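타일로 마감한 낮은 단의 사각 수반, 물을 쓰지 않고 수납 용도로 사용해도 되는지 문의드립니다

주거생활 도움마당 > 거실·응접 공간 > 바닥 및 고정 설비
등록일 2024년 10월 6일
조회 548

작성자: 스틸바인

안녕하십니까. 지난 6월에 입주한 주택의 거실 설비와 관련하여 회원 여러분의 고견을 구하고자 글을 올립니다.

거실 한쪽에 작은 정사각형 모자이크 타일로 마감한 낮은 단이 있고, 그 안에 크림색 사각 수반이 매립되어 있습니다. 이전 거주자께서는 화분을 올려 두고 물을 주는 자리로 사용하셨다고 들었습니다. 저희 가정은 화분을 두지 않으므로 현재는 물을 전혀 사용하지 않고 있으며, 자연스럽게 작은 물건을 잠시 내려놓는 자리가 되었습니다.

문의드릴 사항은 다음과 같습니다.

첫째, 물을 사용하지 않는 상태로 장기간 두어도 배수구 쪽에서 냄새가 올라오지 않는지 궁금합니다. 배수구는 수반 안쪽이 아니라 단 측면의 점검구를 통해 연결되어 있다고 관리사무소에서 안내받았습니다.

둘째, 바닥면에 옅은 얼룩과 때 자국이 있고 연필로 적은 숫자도 남아 있습니다. 표면을 손상시키지 않고 제거할 수 있는 방법이 있는지요.

셋째, 금속 부품을 그대로 올려 두어도 무방한지 여쭙습니다. 바로 옆에 안락의자와 소파가 있어 덮개를 씌워 보조 탁자로 쓰는 방안도 함께 검토하고 있습니다. 덮개의 크기는 가로세로 각 65센티미터로 예상합니다.

답변 주시면 감사하겠습니다.

작성자: 시린

문의하신 내용에 대하여 순서대로 말씀드립니다.

배수 설비가 연결되어 있다면 트랩의 봉수가 마르는지를 먼저 확인하시기 바랍니다. 물을 오래 사용하지 않으면 봉수가 증발하고, 그 상태에서는 냄새나 벌레가 올라올 수 있습니다. 계속 사용하실 계획이 없다면 점검구 안쪽에서 마감 캡으로 막는 것이 가장 확실합니다. 다만 임차 주택인 경우에는 임대인의 동의를 받으신 후 진행하십시오. 당장 막기 어려우시다면 7일에 한 번 물을 한 컵 정도 흘려보내는 것으로도 대체로 충분합니다.

연필 자국은 세제를 쓰기 전에 흰색 지우개로 지워 보십시오. 색이 있는 지우개는 밝은 면에 색이 묻을 수 있어 권하지 않습니다. 지우개로 제거되지 않는 부분은 중성세제를 40배로 희석하여 부드러운 천에 묻힌 뒤 닦고, 맑은 물로 한 번 더 닦아 마무리하시면 됩니다. 연마 성분이 든 세제나 철 수세미는 광택을 손상시키므로 사용하지 마십시오. 수반의 재질을 모르신다면 눈에 띄지 않는 모서리에서 먼저 시험하시는 것이 안전합니다.

숫자를 지우시기 전에 따로 옮겨 적어 두시기를 권합니다. 시공 당시의 치수이거나 누군가의 연락처 일부일 수 있으며, 지운 뒤에는 확인할 방법이 없습니다.

작성자: 도그베

저희 집도 비슷한 구조인데 그냥 씁니다. 냄새가 난 적은 없습니다. 참고하시기 바랍니다.

작성자: 파케로

앞의 답변에서 다루지 않은 금속 부품과 덮개에 관하여 보충해 드립니다.

금속 부품을 밝은 색 바닥면에 직접 올려 두는 것은 권장하지 않습니다. 습기가 남아 있으면 녹물이 배어들 수 있고, 톱니처럼 돌출된 부분이 있는 부품은 끌거나 밀 때 표면에 흠집을 냅니다. 펠트나 얇은 고무 깔개를 한 장 깔고 그 위에 얕은 쟁반을 놓으시면 두 가지 문제를 함께 줄일 수 있습니다. 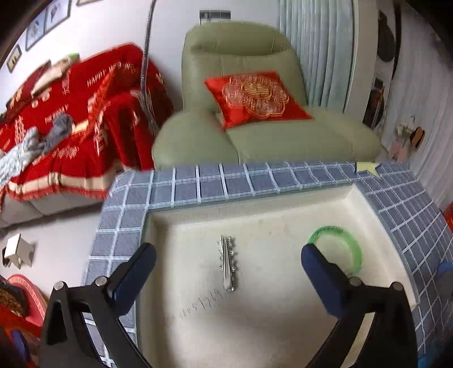 덮개를 제작하실 때에는 수반의 안쪽 치수와 타일 단의 바깥쪽 치수를 각각 측정하십시오. 판을 타일 위에 얹는 방식이라면 타일 턱보다 조금 크게 재단하고, 뒷면에 미끄럼 방지 패드를 부착하여야 앉았다 일어날 때 밀리지 않습니다. 안쪽에 끼우는 방식은 보기에는 단정하나 손가락을 넣을 홈이 없으면 다시 들어내기가 어렵습니다.

줄눈의 상태도 이번 기회에 점검하시기 바랍니다. 흰색 줄눈은 오염이 쉽게 드러나고, 금이 간 부분이 있으면 덮개의 하중으로 타일이 들뜰 수 있습니다. 손끝으로 가볍게 두드려 소리가 비어 있는 타일이 있다면 덮개를 얹기 전에 보수하시는 것이 바람직합니다.

아울러 덮개를 씌우신 뒤에도 가끔 열어 환기하여 주십시오. 소파 덮개나 담요처럼 술이 달린 직물이 가까이 있는 경우 보풀이 틈으로 들어가 쌓이는 일이 있으므로, 청소 시 솔 형태의 흡입구를 사용하시면 편리합니다.

작성자: 스틸바인

상세한 답변에 감사드립니다. 관리사무소에 점검구 개방을 요청해 두었으며, 숫자는 수첩에 옮겨 적은 후 지우개부터 사용해 보겠습니다. 덮개는 타일 위에 얹는 방식으로 견적을 의뢰할 예정입니다.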